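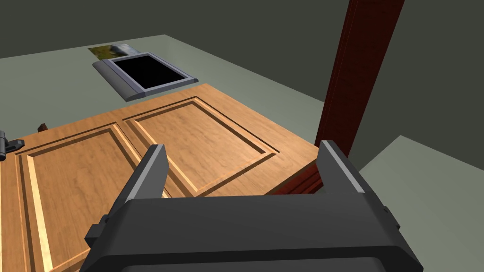

Gripper view in the sim, with the two-panel cabinet right under the fingers.

I finally got the Sotetti model set up properly in my simulated house, and I am way too happy about it! If you read my January post you know I had the arms loaded and moving, but every time I went near furniture the fingers were off from where I thought they were. I've now spent a good chunk of evenings on setup alone, and I want to write it all down while I still remember which setting did what.

The big one was the wrist camera. Hulme (that's the simulator I use) lets you attach a camera to any link you like, and I had hung mine on the forearm. So whenever the wrist rolled, the view stayed put and the gripper swam around in it. I moved the camera to the last link before the fingers, and now the gripper body stays locked along the bottom of the view with both fingertips poking up into it. I love this. You can line up on a seam or a panel edge just by looking between the fingers.

Next was finger contact. Out of the box the collision shape for each finger is one plain box, fatter than the finger you see. I swapped in a tapered shape that follows the visible one, then set the physics step so there are 2 substeps per control tick, with control running at 60 per second. With one substep I was getting a nasty buzz any time a fingertip rested on wood.

Then the head camera, which gave me the most trouble. 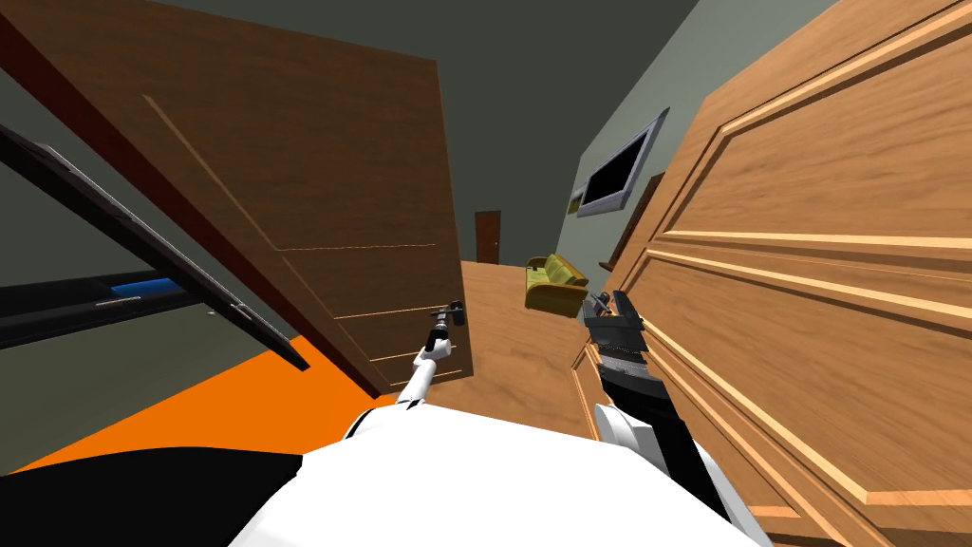
I wanted both grippers in view at once, plus enough of the room past them that I could tell which way I was facing. Doors are the real test. They're big, they swing, and they fill half your view when you get close, so if the arms are posed too wide you bump a panel before you ever reach a knob. I pulled the resting pose in at the elbows and saved it as its own file in my Brundwood folder, number 123, so I can go back to it when I wreck something (I will).

Ruth Yeoman left a comment last time asking how I check joint zeros. I load the pose, send every joint to zero, and read back the angles. Anything that isn't flat zero gets its offset fixed in the robot file and then I reload the whole thing. Ruth, your tip about saving the random seed was great, by the way. Mine is 3602 now and the furniture comes up the same way every run.

Still on the list: knob friction, which feels way too slick to me, and a slower closing speed for the fingers. I also want to try the Cadora door set on Tuesday. If anyone has friction numbers they like for round knobs, please post them in the comments!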